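Ticket 163
Subject: Evening Prayer emails going out with the wrong psalm, and prayer list names missing
Opened by: Geetha Menon, parish office, Codham
Assigned to: Min-kyu Ban, Kutton web support
Priority: Normal
Status: Closed
Opened: May 9, 2019

Problem as reported

Our daily prayer email goes to the parish list at 4 in the afternoon. It has a short opening sentence, the psalm for the day, a reading, and then the first names of people who have asked for healing prayer. Since we moved to the new mail tool in April the psalm has been wrong on most days. It is a real psalm and it is complete, but it is the one for the next day. The reading is correct.

The second problem is worse for us. Some names on the prayer list do not appear in the email at all. A woman called the office to ask why her brother had been dropped after one day. He had not been dropped. I can see him on the list when I log in. We tell people we will pray for them by name for a month, and they look for the name.

I have tried logging out and in, and I have tried a different browser.

Geetha

Reply 1, Min-kyu Ban

Thanks, Geetha. I will treat these as two separate faults until I see a link. Please send me:

The time zone shown under Settings, Parish, Local Time.
The name of the lectionary file you are using.
Two names that are missing from the email and two that are showing. First names only, and please put them in the private note field, not in the ticket.

Please do not delete and re-enter anyone for now. If you do, the entry date is reset and I lose the thing I need to look at.

Reply 2, Geetha Menon

Time zone says "Default." The lectionary file is Fostine Daily Office, 30-day psalter. Names are in the private note.

One thing I noticed while doing this. Both of the missing people were added from the paper cards in the back of church. The two who show up were added through the web form. I type the cards in myself after the midweek healing service.

Reply 3, Min-kyu Ban

That helps. Default means the server's own clock, and the server is several hours ahead of you. The psalter picks its page from the server date at the moment the email is built. Your email is built at 4 p.m. your time with a 24 hour look-ahead, and by then the server has already gone past midnight for some of the steps. The reading is picked by a different part of the program, from the church calendar, and that one uses the date you typed in the schedule. So the two disagree.

Steps for the psalm:

1. Go to Settings, Parish, Local Time. Change Default to your own zone. Save.

2. Go to Schedules, Daily Prayer, and open the entry. Do not change anything, just press Save again. The old zone stays with the schedule until it is saved once.

3. Go to Preview and pick tomorrow. Check the psalm number against your printed prayer book. 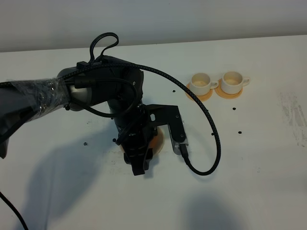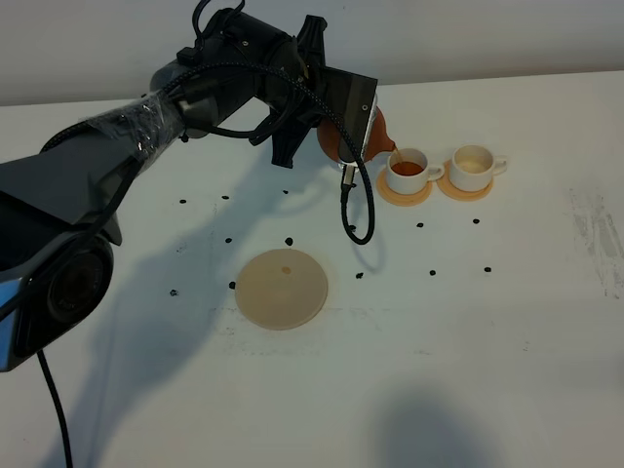
4. If the preview is right, press Send Test and enter the office address only. Read the test through to the end, including the closing prayer.

5. Leave the parish list turned off until the test is correct.

I am still looking at the names.

Reply 4, Geetha Menon

Did 1 to 5. Step 2 gave me a red message the first time, "Schedule in use." I waited until after the email had gone and it saved. Preview now matches the prayer book for the next three days. The test email had the right psalm, so I turned the parish list back on.

Names still missing.

Reply 5, Min-kyu Ban

Found it. The web form has a tick box, "I agree to my first name being shared for prayer." When that is ticked the name is marked Public. When you type a card in at the office, the new tool marks it Clergy Only, and the email leaves those out. The old tool treated every name as public.

The choice is on the second tab of the entry, called Sharing. I cannot change it for you in bulk. I do not know which of the people on the cards agreed to be named, and some may have wanted only the rector to know.

Reply 6, Geetha Menon

The cards do have a line for that. "May we pray for you aloud? Yes / No." I still have them in a box. Mr. Venkataraman and I will go through them this afternoon and set each one.

Can the tab be moved to the front? I never open the second tab.

Reply 7, Min-kyu Ban

Yes. I have moved Sharing to the first tab on your account and made it a required field, so an entry will not save until you pick one. There is no default now.

You also asked by phone whether the length of the list could be cutting names off. It is not. The limit for that block is 3,000 characters and your longest email so far used fewer than 1,000.

Reply 8, Geetha Menon

All the cards are done. A few had neither Yes nor No circled, and I have left those as Clergy Only and given them to the rector. Today's email had the right psalm and the names we expected. I called the woman back and told her that her brother's name is in it, and that he had been prayed for at the Wednesday altar all along, where they use the paper list.

Please correct the note in the ticket if you keep one, the service is listed on our page as Midweek Healing Eucharist.

Closing note, Min-kyu Ban

Cause 1: parish time zone left on Default after the April move. Fixed by customer.
Cause 2: office entries saved as Clergy Only. Entries corrected by customer, Sharing field moved and made required.
Service name corrected to Midweek Healing Eucharist.
Follow-up: ask Fostine whether the 30-day psalter file handles the 31st. Moved to its own ticket.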